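The fault log says gripper overforce

Friday, April 23, 2021

I have been putting off writing this one up, mostly because it makes me look like a goose, but Stefaniia has already told everyone at Parry and I would like my version on the record.

The short history: we run a small arm on the bench at Durkley that picks up drinks and puts them down somewhere else. It had been doing this without drama since October. It has a wrist camera, two fingers with ribbed pads, and a force limit that is meant to stop it squeezing anything harder than a polite handshake. The force limit lives in a config file. You can see where this is heading.

On Monday I merged a change from Jhonatan that tidied the config for the new fingers. It was a good change. I read all of it. What I missed was that the old file had the limit in newtons and the new driver wanted it as a percentage of maximum, and if you hand it a figure over 100 it doesn't complain, it just helps itself to the lot. Our number was 197. The arm had been told, in effect, to hold drinks as though they owed it money.

The first I knew of it was a noise. If you have ever stepped on a full soft drink bottle in thongs you know the one, a sort of creak that goes up at the end. Then the cap let go. The bottle had been rolling around in the back of my car all morning, so it had opinions of its own, and it shared them with the ceiling, Gilberto's keyboard and a fair bit of Gilberto.

I hit the e-stop. The e-stop cut power to the arm, as designed. The gripper, also as designed, holds its last position when the power goes, so that it won't drop things on people. So we stood there with a dead robot hanging grimly on to a crushed bottle that was still fizzing, and no way to open the fingers without turning back on the thing we had just turned off. Arnulfo found the manual release screw in the end. It's under a cover, on the side facing the wall, and it takes a hex key we keep in a different building.
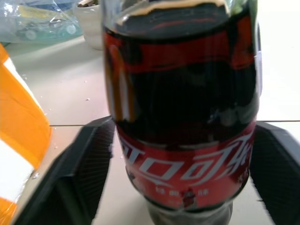
Wrist camera view of the fingers on a cola bottle.

What we changed, for anyone running the same driver. The limit now has its unit in its name, and the loader refuses to start if the value is out of range. Alcides went back through the logs and found 2,713 grips on the old settings with no overforce at all, then 8 on the new ones, every one of them flagged. The flag went to a file. The file went nowhere. It now goes to a very loud buzzer, which we all hate.

The hex key is on a string, tied to the bench leg. I bought Gilberto a keyboard.

Still open: whether the gripper should hold or let go on an e-stop. Stefaniia says hold, and has a slide about falling objects. Arnulfo says let go, and has a thumb. I've gone back and forth — for a bottle I'd happily let go, for somebody's finger I'd want it open before I had finished shouting. We're pricing a separate release button for the front of the bench, and the people at Treso reckon five weeks for the part.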